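About Bromau

Who we are

Bromau is a small website about television series. We write episode recaps, season guides and longer articles about the series we watch with attention, and we also write about the ones which disappointed us. The site started in October as a page where a few friends kept their notes after each episode, so that the people who watched one day later could read what the others had thought. Now there are 11 of us who write, and we live in several countries and speak different languages at home. English is the language we have in common. For most of us it is the second or the third one, and we ask our readers for a little patience when a sentence is not so elegant.

The name is often asked. Bromau was the name of a café where the first notes were written. The café has closed, and the owners gave us permission to use the name. We liked it because it does not say anything about television, so we did not have to change it when we began to write about web series and later about radio drama.

What you will find on the site

The largest part of the site is the recaps. A recap on Bromau is written by a person who has watched the episode two times: once without stopping, and once with a notebook. We do not accept a recap from someone who has only read the press summary. The text tells what happens, in the order in which it happens, and after that comes a shorter part with the opinion of the writer. We keep the two parts separate. Many readers told us that they missed an episode and only want to know who left the house and who came back, and they do not want to search for this between the jokes.
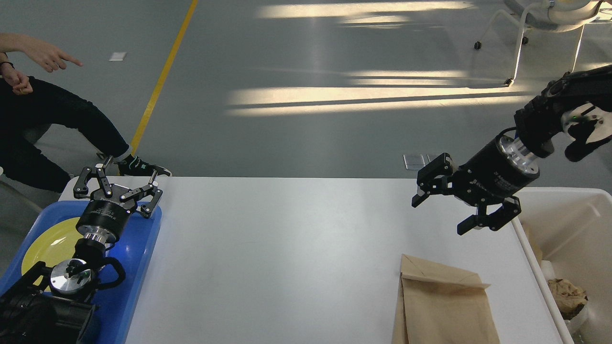
The season guides are a different kind of work. One guide covers a full season, with a list of the characters, their relations, and the questions that were left open in the last episode. A guide takes several weeks to write. At the moment we have 94 guides on the site, and the old ones are corrected when a new season changes something which we believed was certain. If a guide has been corrected, the month of the correction is written at the bottom.

We also have a section called Brekel. In this section we publish articles about one single thing in a series: a song which comes back in every season, the way a family sits at dinner, a minor character who had only four lines and whom everybody remembers. These articles are long and they are not for everyone. They get fewer visits than the recaps, but the letters we receive about them are the longest.

How we treat spoilers

This is the subject on which we receive the most complaints, so we explain it with care.

The title of a recap never contains a surprise from the episode. The first paragraph does not contain one either. After the first paragraph there is a line which says "From here we talk about everything", and after this line we really talk about everything, also the ending. In the season guides the list of characters shows the situation at the beginning of the season, so that a new viewer can use it safely.

On social pages we wait until the next morning at nine before we write anything about the plot. Some readers find this too short and others find it too long. We tried a longer time during one summer, and the result was that the discussion went to other places and our own readers were talking without us. So we returned to the morning rule.

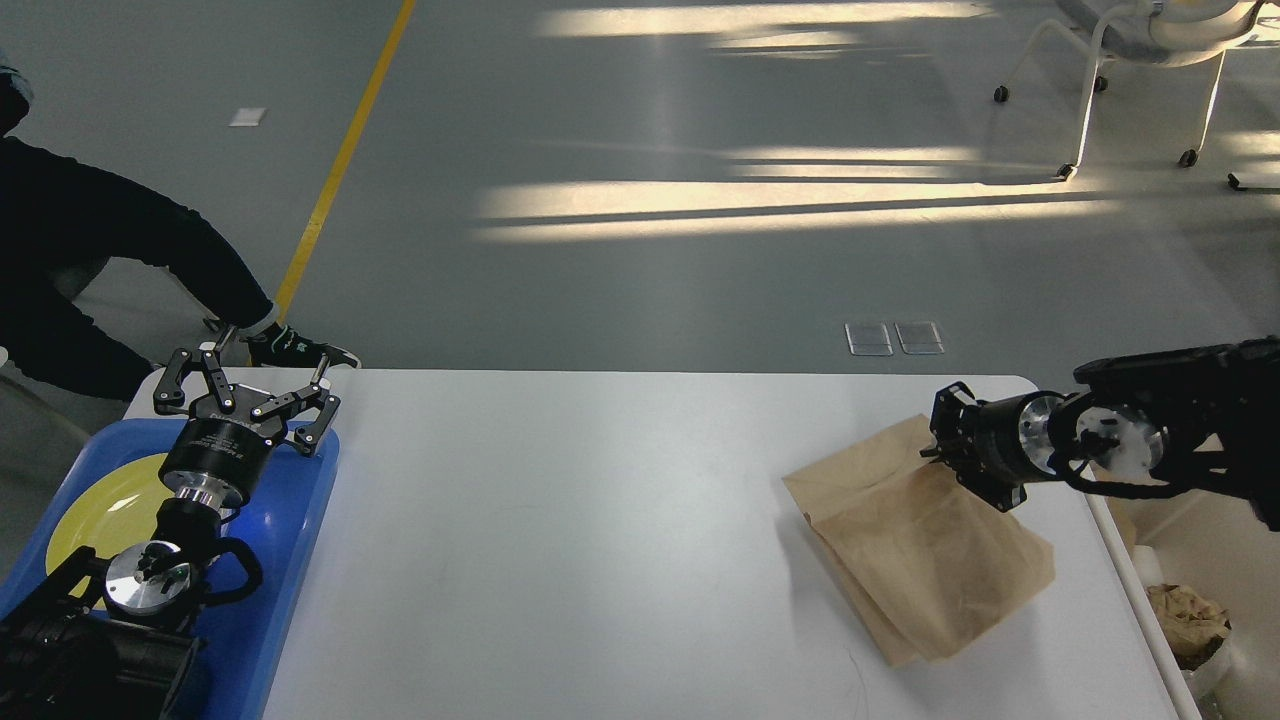 For series which publish the full season on one day, the rule is different. We publish the recaps one by one, with one day between them, even if the writer has finished all of them. A person who watches slowly should be able to read along with us. The complete guide comes only after the last recap.

Mistakes happen. Last winter the name of a dead character stood in a title for 17 minutes, and we had many angry messages, which were deserved. Since then a second person must read every title before it goes out, also at night.

How the work is organised

We do not have an office. The writers work at home, and two times a year we meet in person for a weekend, when we decide which series we will follow and which we will stop. To stop a series is always a difficult conversation - there is usually one person who still loves it. If this person wants to continue alone, he or she can do so, but the other writers must not be asked to help in a busy week.

Each series has one main writer and one reserve. The reserve watches the same episodes and takes over when the main writer is ill, is travelling or simply cannot bear the series any more. We do not change the main writer in the middle of a season if it can be avoided. Readers get used to a voice, and they notice quickly when it is another one.

A note on why we write recaps at all

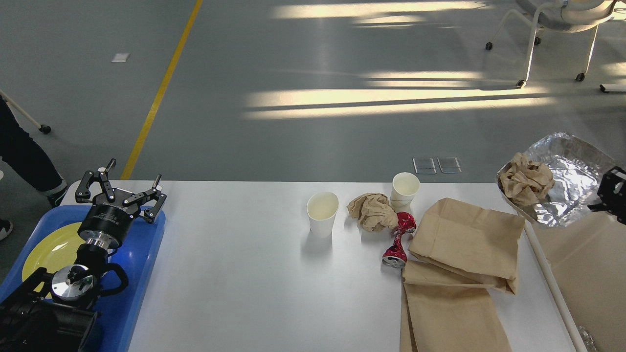

By the Bromau editors
Filed under: About us, Recaps

We are sometimes asked if recaps are still necessary, when every service offers its own summary before the episode begins. Our answer is that a summary made by the producer tells you only what you need for the next hour. It leaves out the scene in the kitchen where two sisters almost speak about their father and then speak about the weather. For many viewers this scene was the episode.

When we covered the first season of "Wanine", a family drama about a ferry company, we had 106 comments under the recap of the fourth episode. In that episode there is hardly any plot. The boat is late, the passengers wait, the mother and her son count the money in the cash box. The readers wanted to discuss the silence of the mother, and whether she already knew about the sale. We could not find this in any official summary, and the second season has shown that the question was important.

We also like teen dramas, and we write about them with the same seriousness. A series about seventeen-year-olds can be badly written or well written, exactly as a series about detectives. We do not think it is a guilty pleasure. If the party scene in the third episode has no sense, we say it, and if the costume of the best friend tells us more than her dialogue, we say this also.

Money and independence

Bromau is paid by its readers, through small monthly contributions, and by a limited number of advertisements. The writers receive the same fee for each recap, whether the series is popular or not. Articles in Brekel are paid by length.

We accept screening copies from producers when they are offered without conditions. If a producer asks to read the text before publication, we send the copy back and watch the episode on the normal day with everybody else. When a recap was written from a screening copy, this is mentioned under the text. We do not accept travel, gifts or visits to the set. One of our writers once worked as a translator for the company Bayram, which makes subtitles for several series, and for this reason he does not write about any of the titles on their list.

Comments and letters

Comments are open under all recaps and stay open until the next season begins. We remove insults, and we remove spoilers for episodes that come later than the one under discussion. We do not remove a comment because it disagrees with us. Under the recap of the last "Wanine" episode most of the readers disagreed with us, and some of them did it very well.

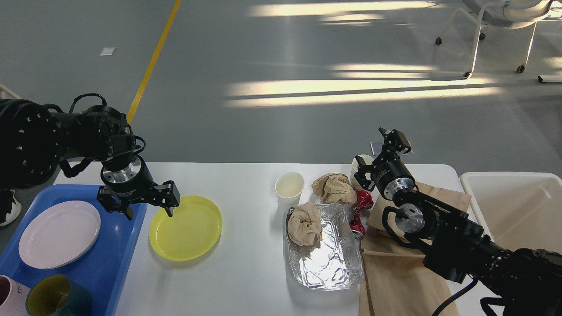 Ferrywatcher: I was one of those who disagreed, and I still think you were too hard on the son. He signs the paper because his mother has left the pen on the table for him, and you wrote it as if he was weak. Please watch the pen again before the new season. Apart from that, I read you every week, and I am glad that the ending is kept below the line.

We watched the pen again, and the guide has been corrected.

If you want to write for us, send one recap of any episode you like, new or old, and tell us also which series you could not finish. The recap should not be longer than two pages. We read everything, but in the autumn, when many series return in the same weeks, an answer can take a month. For corrections, please name the series, the season and the episode, and if possible the minute. Letters may be in English, or in any language that one of us can read, and we will do our best to find the right person.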